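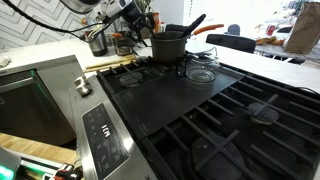 1/ My job title changed on 8th May from "kitchen hand" to "kitchen operations partner." The arm got to keep its name, which is Nama. Most of its working day goes on the stuff I used to do without thinking, like a spatula and an orange-handled thing standing in a pot on the cooktop, with a glass carafe parked on the griddle next door. I used to sort that out while talking about soccer.

2/ For anyone new: I work in the test kitchen at Plallia. We try out recipes for people who sell pans. Nine years of chopping, stirring, wiping. Now a lot of the wiping is under review.

3/ The pitch from upstairs was that Nama would take the dull parts and leave us the interesting parts. Tuncay Toprak asked for a list of the interesting parts. He is still waiting on it.

4/ What has changed so far: we put things back in the same place. I worked with Onyekachi Obi for years and could never get him to return a ladle. One week with the arm and the man lines up his chopsticks.

5/ Also the notes. Every time Nama stops halfway, somebody has to write down what it was doing, what we think it wanted, and whether we touched anything. There were 318 of these by the end of the first stretch. I wrote 108 of them. My old boss never got that much writing out of me, and she asked nicely.

6/ Birsen Dağdelen, who has the best hands in the building, has been moved to "demonstration." She does a task slowly, then does it again slower. She says it's like teaching her brother to drive, except her brother argued.

7/ The cooktop gets more attention than any of us. Touch panel along the edge, one chunky metal knob, heavy black grates, and I have sat through a meeting on each of them. The knob meeting ran long.
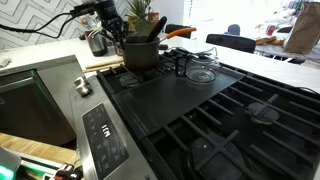 8/ Things people ask me at parties, part one: is it fast? No. Berkay Bilgin can clear a stovetop and be out the door with his coat on before it has made up its mind about a pot handle. Management says speed comes later. Berkay says so does retirement.

9/ Part two: are you scared for your job? Some days. They cut the evening shift by 2 people and called it a rebalance. Nobody got fired, they just got "rebalanced" to the Jitden site, and that's a long bus ride with a change in the middle.

10/ Nazmiye Işık got us the one decent thing in the whole deal – 400 extra a month for anyone who trains on the arm. It was meant to start right away. It starts in September. I have it in writing and the writing is on my fridge.

11/ My wrists don't hurt anymore. I'd be lying if I left that out. My eyes hurt instead, from the notes.

12/ Back in tomorrow. Pots again. If Onyekachi has moved the ladle I'm putting it in the notes.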